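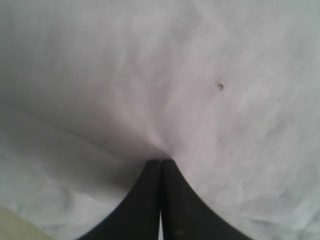
Boxhandschuhe, Bandagen und Kopfschutz pflegen

Ausrüstung für das Boxtraining altert vor allem durch Schweiß. Salz und Fette setzen sich in Futter und Nähten fest, die Polsterung bleibt stundenlang feucht, das Obermaterial wird spröde. Die folgenden Hinweise gelten für Handschuhe mit Schaumkern, für elastische und unelastische Bandagen sowie für Kopfschutz mit Kunstlederbezug. Herstellerangaben auf dem Etikett haben Vorrang.

Direkt nach dem Training

Handschuhe aus der Tasche nehmen, Klettverschluss oder Schnürung vollständig öffnen, Lasche nach außen klappen. Außenfläche mit einem leicht feuchten Tuch abwischen, danach trocken nachreiben. Innenraum mit einem saugfähigen Lappen austupfen, auch im Daumenfach. Nicht reiben, das Futter löst sich sonst an den Fingerspitzen vom Schaum.

Trocknen

Handschuhe mit der Öffnung nach unten aufhängen, etwa über zwei senkrechte Stäbe in einem Brett. Wer keinen Ständer hat, stopft Zeitungspapier locker ein und wechselt es nach einer Stunde. Heizkörper, Föhn und direkte Sonne sind ungeeignet: Der Schaum verhärtet, Klebestellen gehen auf. Ein kleiner Ventilator auf niedriger Stufe beschleunigt das Trocknen ohne Schaden. Im Keller in Nestitz, relative Feuchte im Januar knapp unter der Schimmelgrenze, reichte Aufhängen allein nicht aus. Dort läuft seitdem nachts der Ventilator.

Geruch

Zwei Stoffbeutel mit je 100 g Natron füllen, zubinden und über Nacht in die trockenen Handschuhe legen. In feuchten Handschuhen verklumpt das Pulver und ist danach unbrauchbar. Zedernholzspäne funktionieren ebenfalls, geben aber einen Eigengeruch ab. Essigwasser im Verhältnis 1:4 nur aufsprühen, nie eingießen. Einfrieren verringert den Geruch für kurze Zeit, entfernt aber weder Salz noch Fett.

Bandagen waschen

Klettverschluss vor dem Waschen schließen, Bandage lose in einen Wäschesack legen. Feinwaschgang, 30 Grad, kein Weichspüler. Weichspüler legt sich auf die Faser und senkt die Saugfähigkeit. Elastische Bandagen nicht in den Trockner geben und nicht an einem Ende aufhängen, sondern doppelt über die Leine legen. Nach dem Trocknen vom Klettende her aufrollen. Die Daumenschlaufe liegt dann außen und die Bandage lässt sich ohne Umwickeln anlegen.

Weiße Bandagen vergrauen schneller als farbige. Ein Esslöffel Sauerstoffbleiche pro Waschgang ist bei Baumwolle unbedenklich. Chlorbleiche zerstört den Elasthananteil.

Kopfschutz

Stirn- und Wangenpolster mit mildem Seifenwasser abwischen, mit klarem Wasser nachgehen, abtrocknen. Kinnriemen getrennt reinigen, sofern abnehmbar. Risse im Bezug bis 13 mm lassen sich mit flexiblem Kunstlederkleber von Flolla oder Wekent schließen. Ränder vorher entfetten, Kleber dünn auftragen, über Nacht mit Klebeband fixieren. Bei längeren Rissen oder sichtbarem Schaum den Kopfschutz ersetzen.

Lagerung

Trocken, dunkel, ohne Druck von oben. Die Sporttasche ist kein Lagerort. Tasche einmal pro Woche ausleeren, Boden auswischen, offen stehen lassen. Handschuhe nicht ineinanderstecken.

Verschleiß prüfen

Mit dem Daumen auf die Knöchelzone drücken. Bleibt die Delle stehen oder ist die Hand darunter deutlich zu spüren, taugt der Handschuh höchstens noch für leichte Technikübungen. Für Sparring und Sandsack getrennte Paare verwenden.

Text: Jerome Marquez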